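Szewczyk Kitchen Project: Spring Progress Report
To: Leokadia Nowicki, Itano Fund
From: Stanisława Wróbel, recipe development lead
Covering: February through April

Dear Leokadia,

What a three months it has been! When we spoke in February we had a stack of half-finished recipe cards, one working oven and a lot of opinions about oat flour. We now have 63 finished dessert recipes, all free of dairy, eggs and refined sugar, and all tested by at least two people who didn't write them. The plan for this point was 60, so we're a little ahead, and I'm delighted about it.

As you asked last time, I've kept the money part short and put it near the end, and given more room to what we're learning. There's a lot of that.

Recipe development

The biggest group is fruit desserts: crisps, crumbles, baked fruit, and a run of slab cakes that feed a crowd from one pan. Those were meant to be the easy ones. Some were. The pear slab cake worked on the second try and hasn't been touched again. The plum one took seven rounds, mainly because date paste and plum juice together make a batter that looks baked on top and stays pudding underneath. Dexter Macaraeg finally fixed it by roasting the plums first and tipping off the juice, then brushing the juice back over the warm cake. It's the best thing we've made this spring, and I say that as someone who ate all seven rounds.

Cookies are the second group. We have a ginger one, a tahini one with sesame all over the outside, a soft banana and oat one for small children, and a very plain shortbread made with coconut oil that people keep asking for by name. (It doesn't have a name yet. They ask for "the plain one.") The shortbread has to be chilled before slicing, and the card now says so in the first line, where a busy cook will see it before turning the oven on.

Frozen desserts were slow to start. Our freezer at Vostemby runs warmer than it should, and everything came out either soupy or full of ice. We moved the frozen testing to Nyokabi Masanja's kitchen in Fludlow in March and things turned around right away. She has since finished a mango popsicle, a cocoa and avocado one that tastes like a fudge bar, and a strawberry cashew cream that can go from freezer to bowl in ten minutes. I'd like to keep frozen work at Fludlow for good, if you have no objection.

Swapping out the sugar

You asked in your February note how we decide which sweetener goes in which recipe. The short version is that we bake each recipe with date paste first and only change if there's a good reason. Date paste is cheap, easy to make in quantity, and keeps for a week in the fridge. It does make everything brown, which is fine for ginger cookies and less fine for a lemon cake.

For pale cakes we use maple syrup and take out a little of the other liquid. For crisp cookies we use coconut sugar, ground fine in a blender, since date paste won't ever give you a snap. And for the fruit desserts we've been cutting down on added sweetener of any kind and letting the fruit do the work. Our apple crisp started with half a cup of maple syrup in the filling. It now has two tablespoons, plus a pinch of salt and a good squeeze of lemon, and the tasters liked it better every time we took some out.

We also tried apples on their own: cored, packed with chopped walnuts, raisins and cinnamon, and baked with a splash of water in the pan. Sweet red apples slumped a bit but tasted wonderful. The tart green ones held their shape and needed a spoon of date paste in the middle. Both are going into the collection on one card, with a note on timing for each.
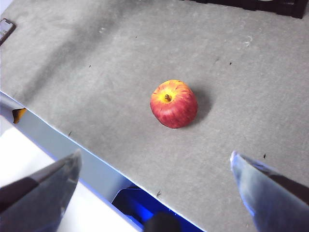
Tasting sessions

We held 4 open tastings, two at each site, and collected 125 comment cards between them. I read every one. People were generous and also very frank, and I've pinned my favorite above my desk: "Nice. Dry. More please."

The clearest message was about texture. Tasters hardly ever complained that something wasn't sweet enough, but they noticed gumminess right away, and gumminess is the usual trouble with gluten-free baking. Most of our recipes do contain wheat or oats, but we promised you a gluten-free group and we've been working hard at it. Swapping part of the rice flour for ground almonds helped the muffins a great deal. Letting the batter stand for half an hour before baking helped even more, and costs nothing. The brownies are still gummy. Ksawery Chmielewska has taken them on as a personal mission and I don't expect her to give up before they're right.

The second message was about portions. At the Wednesday tasting in Vostemby we cut the slab cake into large squares and a lot of it came back half-eaten. At Fludlow we cut it small and people came back for more. All the recipe cards now give the small cut, with the number of pieces per pan.

A few tasters wanted more chocolate. I agree with them completely, and there are two more chocolate recipes on the list for the next period.

Recipe cards and the cooks' trial

The cards are written for people cooking in community kitchens, often with whatever pans happen to be in the cupboard. Each one gives weights and cups, two pan sizes, and a line on what the dish should look and smell like when it's done. That last line turned out to be the hardest to write well. "Golden" means very little when your batter is already brown from dates! We've ended up with things like "the edges pull away and the middle springs back," and the trial cooks tell us this is the line they use most.

Nyokabi ran the first trial with cooks who had never seen the recipes. She stayed in the room, said nothing, and wrote down every point where somebody stopped and went back to read again. Her notes filled a whole notebook, and they've changed the cards more than anything else we did. Ingredients are now listed in the order they go into the bowl. Soaking times sit at the top. We dropped the word "fold" from six recipes where stirring works just as well.

Where we're behind

Two things. The nut-free versions are running late. We had hoped to offer one for every recipe that uses almonds or cashews, and so far sunflower seeds have done well in crusts and cookies but taste too strong in creams. Ksawery is trying soaked white beans next — I was doubtful until I tried her first vanilla pudding, and now I'm quite excited.

The other is photography for the printed collection. We've been so busy baking that we haven't booked the days for it. I'd like to do it all in June, when the berries are in and the light in the Fludlow kitchen is good until well into the evening.

Budget

Spending is in line with the plan. Nuts and maple syrup cost more than we allowed for, and we made that up by buying oats and dates in bulk. The second oven for Vostemby came in under the quote, and I'd like your permission to put the difference toward a proper freezer thermometer and two more slab pans. The full sheet is attached separately, with receipts.

Next three months

Finish the gluten-free group, brownies included.
Complete nut-free versions of the cookies and crusts, and decide which creams are worth converting.
Add the two chocolate recipes and one cold summer pie.
Run a second cooks' trial at Vostemby, this time with the new card layout.
Book and complete photography for the printed collection.

I'd love you to come to the next tasting if your schedule allows. Dexter has promised the plum cake, and I'll make sure a corner piece is kept back for you.

With warm thanks from all of us,
Stanisława Wróbel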